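Re: [cell-equip] second bench, what did you budget??
Posted in May, 7:40 am
Print this message | E-mail this message
Share (3) | 2 comments

Sorry for the slow answer, in and out of budget meetings all week. Quoting the original so people can follow:

> We have one two-arm bench and want to ask for a second next cycle.
> Quote from Ljungberg covers arms, grippers and mount bar, nothing
> else. What did you end up spending on top of that? And did you go
> for spare grippers up front or wait till one broke? Our purchasing
> office wants one number and I don't have one.
> Also is the enclosure worth it.

OK, quick version. The arms quote is the easy part. What we missed first time was everything around it. Enclosure panels and the corner posts came to 2193 by themselves, from Sinell, and that was without the floor panel. Cable duct, clips, ties, spare cables, 540. Then the props. Cups, tins, lids, plates, trays, bits of pretend and real food, 292 so far and it keeps creeping because things get scratched or go missing. Put props on there own line or it ends up on somebody's card.

Bench as it runs now, sorting job:

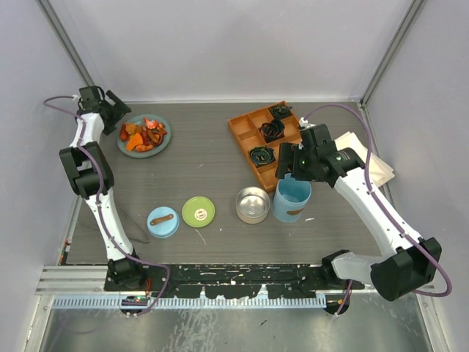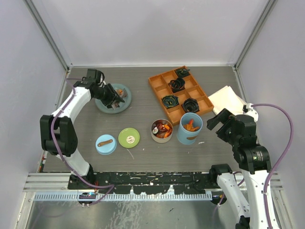
Spare grippers: buy one pair up front. We waited. Lead time from Romivis was long enough that the bench sat idle and we were still paying for the room. Same goes for the long cables, the ones that run outside the arm. Order two extra at least. Ask what connector they use before you order, ours had a running change between batches and the new ones needed an adapter (not in the quote, obviously).

Enclosure, yes, I would do it again. Plain light walls, no pattern. Before we had it, people walking by in the background gave us no end of trouble and we lost most afternoons to it. If money is tight do the back and one side and leave room on the rail to add the other later. Don't let them talk you into the glossy panels, glare.

Tabletop - get a spare top. Cheap compared to the rest and it does get marked up. We didnt budget for one and now I'm arguing for it out of the consumables line.

Service contract, I'd skip it the first year if you have somebody on site who can swap a joint. Cludeck offered us one that had a visit included but travel was extra, read that page twice. We put the money in a repair pot instead, around 3000, and have not used it all.

Things I'd still like to know from the list:

- has anyone got Ljungberg to bundle the mount bar with the duct already fitted? Took us two days to do ours
- anybody leasing? Purchasing here likes leases, I don't, but haven't run the math past year two
- power, did you need a separate circuit for the second bench or just hang it off the first. Our electrician says separate, facilities says fine as is

For your one number: take the arms quote, add the enclosure, cables and props from above, then the repair pot, then shipping both ways in case somthing has to go back. Don't round it down to make it look nice. I did, and had to go back and ask again in the same quarter.

Can send the spreadsheet off list if you want it, prices stripped out of the vendor tabs but the line items are all there. Got to run

Print this message | E-mail this message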